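Two goals in Trirndale and I still can't sit down

I got home from Trirndale at one in the morning on Monday and I've been replaying the second half in my head ever since. If you've read this blog for any length of time you know I've followed the Camum women through some very thin seasons. Last May the crowd for our final home game was 566, and I could have picked out most of them by their coats. This weekend there were 2177 people in the stands at Trirndale, and I swear half of them had made the trip with us. It's a 202 mile drive!

The first half was tense and pretty scrappy. Their midfield pressed us high, we kept giving the ball away on the left, and I ate an entire bag of pretzels without tasting one. Then Bellamy (the coach, for newcomers) moved Elsie Catterall up from full back at halftime and the whole game opened out. She's been asking for that role since preseason, and wow, did she play like it. Her first run drew the corner we scored from. Her second was the goal itself – a low shot across the keeper from so far out that the guy in front of me had already started groaning.

I know people will say Trirndale were missing their captain. Fine. They still had three good chances before the break, and our keeper got down to every one of them. Our defense has been the quiet story this year and I wish the local paper would write more about it, especially the way the two center backs talk each other through set pieces. You could hear them from row F.

Next up is Drosavia at home, and they play nothing like Trirndale. They sit deep, they're happy to wait, and they'll have watched what Catterall did. I'd start her up front anyway. Let them worry about it!

Gates open at noon. I'll be behind the north goal with the drum people, same spot as ever, so come say hi if you're over that way.

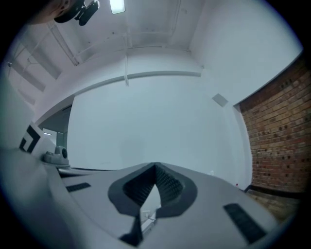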